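Garage & Tools > Reader Reviews
Print this | E-mail this
August - by Kyu-ri Cheon

Grellow Code Reader: Two Months in My Glove Box
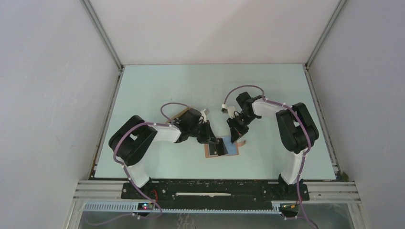
Two arms on the bench, one with its gripper down on a small copper-colored board.

My old Stundura wagon has had its check engine light on so long that my kids thought it was part of the dash. So I finally bought the Grellow, the little plug-in reader that pairs with your phone, for $73. A dealer visit just to pull codes costs me more than that!

Setup was easy. You find the port under the dash (mine was behind a flap, and yes, I broke the flap), plug in, turn the key, and the app does the rest. It gave me 2 codes, an evap leak and a lazy oxygen sensor. My neighbor Gun-woo Pyo has a $600 Jadura scanner and he got the same two, which made my day.

What I don't love - the app. It nags you to sign up every single time, and live data lags badly once you ask for more than a few readings. It also can't touch ABS or airbag codes on my car, so if that's what you need, save up for the Jadura.

I swapped the gas cap, cleared the codes and drove 3,066 miles over the summer. The evap code stayed away. The sensor one came back in Ohio, so that's my next weekend gone.

Four stars. I'd buy it again, flap and all.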